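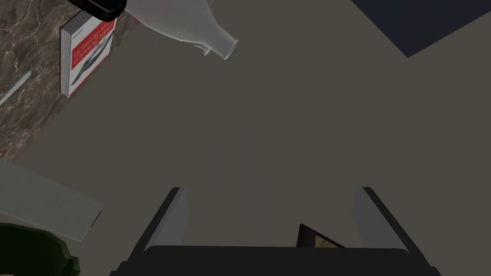

A visit to the Stuststead shared workshop
November 28, 2020

I had been meaning to get out to Stuststead since April, when I first read on the workshop's page that a few of the members were putting together a robot arm they call Nako. It is 33 miles from my door, and I managed to take the wrong exit both ways, but I was so glad I went. The coffee was on, the heaters were doing their best, and I was handed a pair of safety glasses before I had my coat off.

The shop is the back half of an old feed store on Drerlow Road. You come in past the wood lathes and a very handsome drill press, and Nako has the long bench by the window. So far it has cost the group 937 dollars, a figure they told me with some pride, and most of that went into motors. The shoulder is on its third version. The first one sagged, and the second one squealed so badly that the quilting people next door came over to ask after it.

What I hadn't expected was how much of the work goes on at a screen. Before Nako tries anything on the bench, the members run it through a simulated house, driving a two-fingered gripper from room to room and seeing what it can get near. I was happy as could be pulling up a stool for this part. The rooms are furnished with more care than my own, and I got quite fond of the portrait on the navy wall, a red-bearded man done in the Van Gogh manner and hanging at a tilt in the view from behind the gripper. A red railing runs along down in the corner too, over a pale floor. 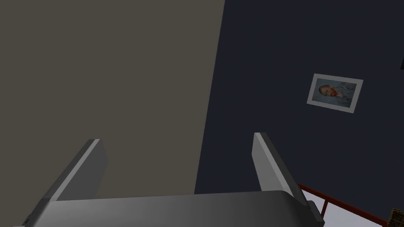
Kravets is the name they have given the control program, and I was allowed to drive it for a while. There are 4 sliders and a key for the fingers, and I mixed up two of the sliders the whole time — wrist and elbow, if you want to know. The log said it was run number 2501. I'm sorry to say I added nothing to the science, but everyone was very patient with me, and I did get the gripper turned around to face the way I meant it to, eventually.
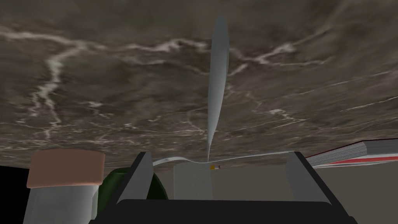

Afterward we went back to the bench, where the real wrist was in pieces on a tray, and I learned more about set screws than I can repeat. They plan to have the forearm rewired next, and then the fingers go on. If you'd like to see it yourself, visitors are welcome, parking is behind the building, and wear thick socks, as that concrete floor is cold!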